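My first away trip with Hatgate Rovers began at 4 in the morning, in a supermarket parking lot, with a woman I had never met handing me a boiled egg. "You'll want that by Trakano," she said. She was right, too.

That was Annunziata Greco, and if you follow lower-league soccer in our corner of the world you've probably heard her before you've seen her. She has been going to away games for longer than most of the squad has been alive, and she still gets nervous at throw-ins (throw-ins!).

I'd signed up for the Pundik game because I wanted to know why anyone would give up a whole January day to watch a team that hadn't won on the road all season. The bus was freezing. The heater worked over the back two rows only, and those seats are spoken for until somebody dies or moves away.

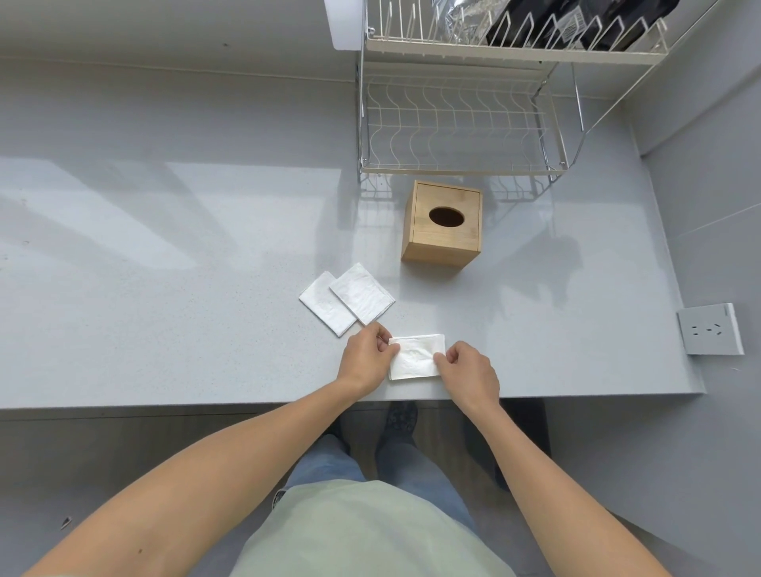 Folding paper napkins at the counter.

We got to the ground with an hour to spare and I bought a pie, which I regretted, and then another one. The attendance was given as 1532, and I'd say roughly 100 of those were ours, all squashed behind the far goal and singing a song about a goalkeeper called Bowen who retired years ago – I never did learn the second verse.

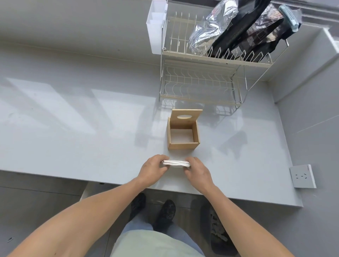 Then we scored. It was a horrible goal, off somebody's knee, and I have never hugged so many strangers in my life! Pundik equalized late on, of course, and Annunziata sat down on the concrete step and didn't speak until we were back on the bus. Then she asked if I was coming to the next one, and I heard myself ask what time we were leaving.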